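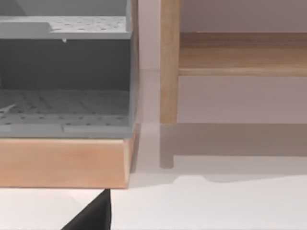 Home Stories Archive Submit Contact

The Ferry Museum at Birkau

The town of Birkau had a ferry for as long as it had a river, and then it had a bridge, and after that it had a ferry museum. I was hired to run the museum in March, on the strength of a degree in something else and a willingness to live over the gift shop.

The job came with a key, a kettle, and a binder. The binder had been put together by my predecessor, who had left for Seltgate and a better class of museum (clocks, I believe). It covered the boiler, the alarm, and the correct way to speak to people from Skosa, the town on the other bank. The correct way was slowly and with reference to the treaty.

I had not known there was a treaty. I looked it up that evening. In the year the bridge opened, the two towns had agreed that the ferry itself, a flat brown boat named the Mulligan, would spend half of every year in each place, so that neither could claim it. Birkau would have it from April. Skosa would have it from October. The boat would travel between them by water, under its own power, with a band playing.

What the binder said about this, in pencil, was: "Boat has not gone over in a while. Do not bring up."

I didn't bring it up. Skosa did. A letter came in my second week, on very good paper, asking when they might expect the Mulligan, which was by their reckoning overdue by 611 weeks. I read it standing in the boat shed, next to the Mulligan, which had a family of ducks in it.

I wrote back that I was new. This is a good answer and I had planned to use it for at least a year. Skosa replied that they were pleased for me, and that they would be sending a delegation.

The delegation was a woman in a yellow raincoat and her father, who had been the last ticket man on the Skosa side. He wanted to see the boat before he said anything, and once he had seen it he didn't say anything then either. He walked all the way around it twice. He put his hand on the rail and moved it along as if he were reading.

"It's smaller," his daughter said.

"It's the same size," he said.

I offered them tea. In the gift shop we sold a tea towel with the Mulligan printed on it, four colors, and a mug with the same picture but the boat going the other way. The old man studied the mug.

"This one's coming home," he said.

I told him he could have it. He asked the price anyway, paid it, and asked for a receipt, and I understood that the receipt would be shown to people.

Then his daughter got down to business. Skosa had built a shed. They had raised the money with a raffle, and then another raffle to cover the cost of the first, and the shed was finished, painted and completely empty. People drove out to look at it. School groups came. The guide would point at the middle of the floor and describe the boat, and the children would draw what they thought it looked like. She had brought some of the drawings with her in a folder. In most of them the Mulligan had sails. In one it had a cannon.

"We had 844 visitors last summer," she said. "How many did you have?"

I looked at the book by the door. We'd had fewer, and one of them had signed in twice.

It seemed to me that Skosa had the better museum. I didn't say so, as I had a kettle and a flat to think of. I said the boat probably wouldn't float, and that moving it by road would break the treaty, and that there were the ducks.

"How long do ducks take?" she said.

None of us knew. The father thought until May. We wrote May on a piece of paper and all three of us signed it, which makes it, I suppose, the second treaty.

In May the ducks left. In June a man came and looked at the hull and named a price, and Birkau and Skosa spent the summer arguing over who should have the honor of not paying it. By September they had settled on half each, and the Mulligan was put in the water at six in the morning, in case of embarrassment.

It went across. It leaked up to the ankle, and the band, which was two trumpets and a drum, had to play with their feet up on the bench. On the far side there must have been 1,000 people standing in the rain, and a few of the smaller ones were plainly looking for the cannon.

I took the bridge back. It was quicker, and there was a bus.

So now it's our shed that is empty. I swept it out and put a rope around the middle of the floor. A couple came in this morning, and I took them over to the rope and started with the sails.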